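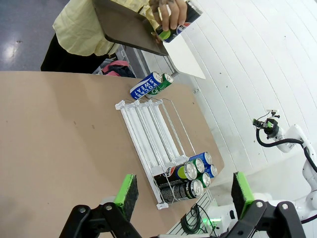

Laptop won't wake up after closing the lid

pennyloafer_k
Posted 10/12/22
Hi all, hoping somebody has seen this. I have a Penum laptop, bought it in July, and when I close the lid and come back later the screen stays black. The power light is on and the fan is going, but no key does anything. I end up holding the power button until it dies, and last night that cost me 30 pages of notes I hadn't saved (my own fault, I know!). Any ideas?

Jerko
Graphics driver. Had the same thing on my old one. Get the newest driver from the Penum site, restart, done.

dredthorpe_dan
I wouldn't start there. The newest driver is what broke sleep on mine – I had to roll back to the one before it. Try turning off fast startup first. Takes a minute and you can undo it.

Jerko
Rolling back drivers is asking for trouble. You lose the security fixes.

dredthorpe_dan
For a week or two while they sort it out? I'll live.

Malou Mogensen
Does it happen with everything unplugged? I had a cheap USB hub that did exactly this and I spent 7 evenings blaming the laptop. Also turn on autosave, please!!

pennyloafer_k
Ok, so fast startup is off and it still froze once, on the charger with my dock connected. Without the dock it has woken up every time so far. The dock is a Kirkegaard, if that matters.

Malou Mogensen
Check if there's a firmware update for the dock. Mine never got one, so it went in a drawer.

Jerko
Still say update the driver.

pennyloafer_k
There is one for the dock, downloading it now. I'll do the driver after that if it freezes again – one thing at a time or I'll never know which it was.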